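Lambrakis Furnished Rooms, Sedham
Bedrooms, Bedding and Laundry: Frequently Asked Questions

These are the questions we get most often from people moving into one of our rooms. For rent, leases and parking, see the separate page or ask at the office.

Is bedding included?

Yes. Each room comes with a mattress, a mattress cover, sheets, a pillow and a bedspread. Towels are not included. You can use your own bedding if you like. Put ours in the zip bag on the closet shelf and leave it there until you move out.

Can I pick the bedspread?

If there is a choice when you arrive, yes. The bedspreads have been bought at different times and very few of them match. Some are plain, some are striped, and some have prints that were clearly meant for kids. Ask Italo Costa at the front office and he will let you look through the linen closet. We don't order new ones by request.

What is the summer mat and do I have to use it?

A summer mat is a slatted mat that goes on the bed in place of the bedspread during hot weather. It lets some air move under you. We put them out in May for anyone who wants one, and you don't have to take one. Some people sleep directly on the mat and others put a thin sheet on top. Both are fine.

If you use a mat, please do the following.

Lay it flat before you sit or lie on it.
Roll it in the direction of the slats. Never fold it.
Wipe it with a damp cloth, and dry it before you roll it up.
Keep it out of the washing machine and the dryer.

Can I fold laundry on the mat? 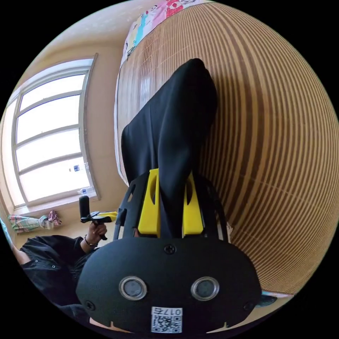
Folding on the bed is fine, and most tenants do it, as the rooms don't have a table big enough for sheets. Run your hand over the mat first and check for splinters or rough ends. Thin fabric can snag on them. Lift each piece clear and then set it down flat, with no dragging. Dark items are the easiest to sort on a surface like this one, where a black cloth stands out well against the narrow tan and brown slats. Smooth out soft creases by hand before you make the first fold, or they will set. Don't iron on the mat. The ironing board is in the laundry room, behind the door.

A slat on my mat is broken. What now?

Stop using it and bring it to the office rolled up. Please don't tape it. Tape leaves glue on the wood and the next person's sheets stick to it. We don't charge for a broken slat. We do charge for a mat that has been stored damp and gone moldy.

How do I make the bed if it is against the wall?

Pull it out by the foot end, make it, and push it back. Tuck in the wall side first. If you have a striped bedspread, use the stripes to get it straight: one stripe should line up with the edge of the mattress the whole way down. Leave a small gap at the headboard so it doesn't rub the paint.

What do the rooms look like?

Layouts vary from floor to floor. Rooms on the window side get strong daylight, and the beds there are usually close to the glass. Walls are painted in pale colors, and the main light is on the ceiling. We don't supply a bedside lamp. You may bring one.
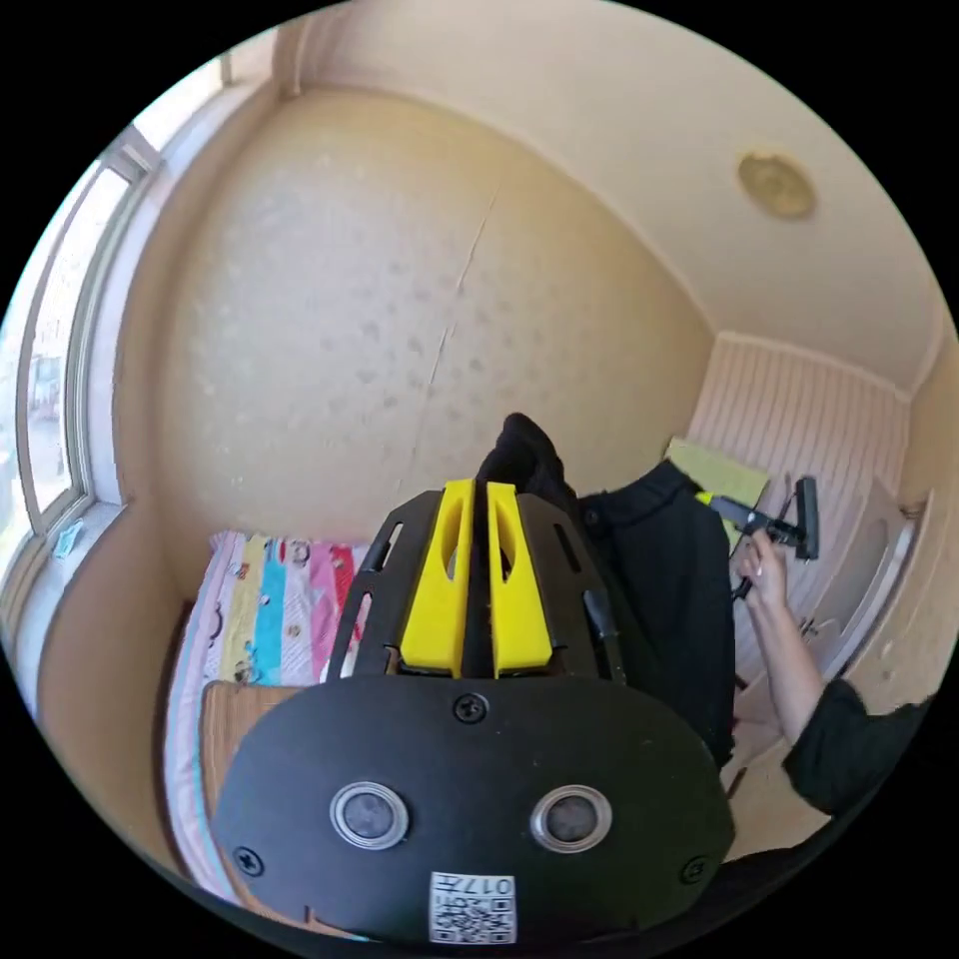

Bedroom with a striped cartoon-print bedspread, white window frames and a round ceiling light.

The ceiling light has a cover. Can I change the bulb myself?

Please don't. Send a note to the office with your room number and Italo will do it, normally the same day if we hear from you before 5 p.m. The covers crack if they are turned too hard.

There is a thin crack in my wall. Should I report it?

Thin plaster cracks are common in the Sedham building and we keep a record of them. Look at your move-in sheet first. If the crack is listed there, you don't need to do anything. If it isn't listed, or it has gotten wider, let us know and we will come and measure it. Don't fill it yourself or cover it with a poster.

Can I put things on the windowsill?

Small things are OK. Please leave room to open the window, and don't keep anything heavy there. Plants need a saucer. Water stains on a white sill are one of the most common things we end up repainting.

Where can I hang wet clothes?

In the drying room next to the laundry room, or on a folding rack in your own room with the window open. Don't hang wet clothes on the door handle or against a painted wall. Dry clothes, towels and cloths may go on wall hooks. If you need a hook, ask. We will put it up so that you don't have to drill.

How often is the bedding washed?

You wash it yourself while you are living here. We wash everything between tenants. Bedspreads can go in the large machine on cold, one at a time. Bright stripes can run the first few times, so keep them apart from white sheets. Dry them on low.

Is there a deposit for the furniture?

Yes. The furniture and bedding deposit is $300. It is separate from the rent deposit. It is returned after the room check, less the cost of anything missing or damaged. The most we take for bedding is $100, and that would be for a full set including the bedspread and mat. Normal wear is not charged.

Can I store spare bedding somewhere else?

The linen storage for all floors is Room 323. It is kept locked. Ginevra Amato has the key and opens it in the mornings. Put a tag with your name and room number on each bag. We can't take suitcases, mattresses or anything that isn't clean and dry.

Can I bring my own bed?

In some rooms. We have to be able to move ours out, and storage at the Lomton building is limited. Ask before you buy anything. Measure the door as well as the room.

What should the room look like when I leave?

Bed stripped, our bedding washed and folded on the mattress, mat rolled and tied, sill and floor wiped. Close the window and leave the key at the office. Ginevra does the room check and will send you a copy of the sheet.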